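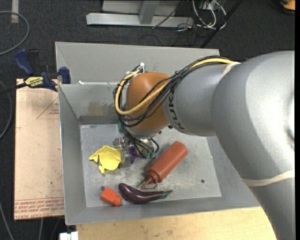

Heather Kerr would like it known that she has no quarrel with hold music as such. Her quarrel is with being interrupted during it. She wrote in after last month's item on customer service to say that she could happily listen to a pan flute for half an hour, and has, but that every forty seconds the flute stops, her heart lifts, she picks up her pen, and a recording tells her that her call is important. Then the flute comes back, from the beginning of the tune. Could we look into it?

We could, and did, and I now know more about waiting on the phone than I would have picked for a summer project.

Start with the interruption. The trade calls it a comfort message, a name I assume was chosen by someone with a direct line. The idea is that a caller who hears nothing but music will start to think the line has gone dead or that they've been forgotten. So a voice comes on to say you haven't been. The trouble is that for the first half second, a recorded voice and a real one sound the same. You sit up. You say hello. I have given my full account number to a comfort message, slowly, with the letters spelled out.

Eilidh Niven, who spent several years picking music for phone lines before moving into something she describes as "quieter," told me the spacing of the messages is nearly always left wherever it was set on the day the system went in. "People will argue for a month over the song," she said. "Then they leave the voice on every thirty seconds and go to lunch." When she suggested stretching the gap to two minutes, one client asked what callers would do with all that time. She said they would listen to the song he had argued over for a month. He kept the thirty seconds.

The song is its own story. Most of what you hear on hold is bought by the bundle. Eilidh's old catalog had 300 tracks in it, sorted by mood, and the moods were Bright, Calm, Confident and Seasonal. Banks liked Confident. Dentists liked Calm. Almost everyone who bought Seasonal forgot to turn it off, and she knew of a tile supplier that was still playing sleigh bells when the swimming pools opened. Sales went up that year, so it stayed.

As for why it sounds so awful: a phone line is built for talking, and it throws away most of what's at the top and bottom of the sound. Voices come through fine. Cymbals turn into frying. Anything with a soft passage may get mistaken for silence and chopped, and that's the reason the piano seems to come and go like a neighbor looking for his keys. The music that does best is plain and steady, one or two instruments in the middle of the range. A pan flute, as it happens, does quite well. Heather's supplier may know what it's doing.

I decided to do some field work. My gas account needed a correction anyway (they had me down as "Mr. Occupant," and had for years, and I'd grown into it). I called in the middle of the morning with a cup of coffee and a crossword. The recording said wait times were longer than usual. I have been calling that number for eleven years and would dearly like to phone during a usual. After that came the tip that many questions can be answered on the website, where I had started, and which had told me to call.

The music was a guitar piece with a lot of confidence in it. By the third time around I was fond of it. By the ninth I had words for it, mostly about gas. I finished the crossword apart from a river in Poland. Then a real person came on, said "Hello?" and I waited politely for her to finish telling me I was important. She hung up.

I called back. I got the river.

Gobnait Carroll, a longtime reader of this newsletter and a harder woman than I am, has a system. She puts the phone on speaker in a mixing bowl, which makes it louder, and gets on with her day within earshot. She has painted a hallway this way. She says the mistake is giving a hold line your attention, as it can tell. Her other rule is never to accept the offer of a callback, on the grounds that it will come while she's in the shower and will count as her having been helped.

I'm more forgiving on the callback. I've used it four times and it has worked three, and the fourth was my fault for not answering a number I didn't know. I don't answer numbers I don't know. I can see the flaw in this.

Hervé Caron takes the opposite view from all of us and asked to have it printed. He likes being on hold. He has a job with a great many meetings in it, and he says there is no other part of his week when he is plainly busy and nothing is being asked of him. His wife looks in, he points at the phone, she leaves. He admits that he once stayed on with a furniture store after he'd found the answer on the box. "It was a good song," he wrote. "I wanted to see if it had an ending." It didn't.

To get back to Heather's question, then. Can you make the voice stop? On a few lines, yes. Some will offer you silence if you press a key, and it tends to be mentioned once, early, while you are still looking for your glasses. Listen for it. On the rest you're stuck with it, but Eilidh says complaints about the messages do get read when they come in writing, mainly for the reason that so few do. Be specific. Say how often the voice cut in. Don't say the music is bad; everyone says the music is bad, and there's a person in an office somewhere who chose it and is already sensitive.

Heather has written her letter. She read it to me over the phone and it's very good, with only one word I'd take out. Halfway through the second paragraph she had another call coming in and asked if I'd mind holding.

Next month: the self-checkout, and what it thinks is in the bagging area. If you've been accused of anything, write and tell us. Short letters have a better chance.

Home | Latest Issue | Back Issues | Letters | About | Contact

You are reading the web version of this newsletter. To get it by email, enter your address and click Sign Up. You can unsubscribe at any time.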